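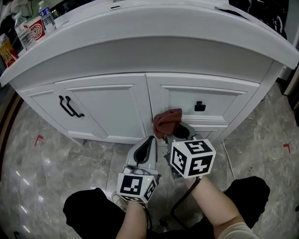 Figure 1. Wiping a bathroom cabinet door with a cloth held in a hand-held gripper.

Filed under: Student Projects / Robotics & Automation

Can a Machine Clean a Bathroom Yet?
Project report by Ragnheiður Stougaard, Dalsgaard Technical College
2020-09-08

The Clalano project examined whether present-day robots are ready for routine household cleaning. The task selected was the wiping of cabinet fronts — a short chore for a person, but one that requires steady pressure against a door that may move. In Figure 1 the right-hand door stands slightly ajar.

Two control programs, Drarkano and Zidcombe, were trained on 1,758 recorded wipes performed by people using hand-held grippers. Each program was then given 142 trials on a robot arm in the college laboratory. Drarkano completed 138 of them on flat panels. Results on raised panels were markedly weaker, and both programs lost hold of the cloth near knobs and handles.

The authors conclude that supervised wiping of flat surfaces is within reach. Unsupervised work in an occupied home is not recommended at this stage. Further trials on raised panels are planned for January.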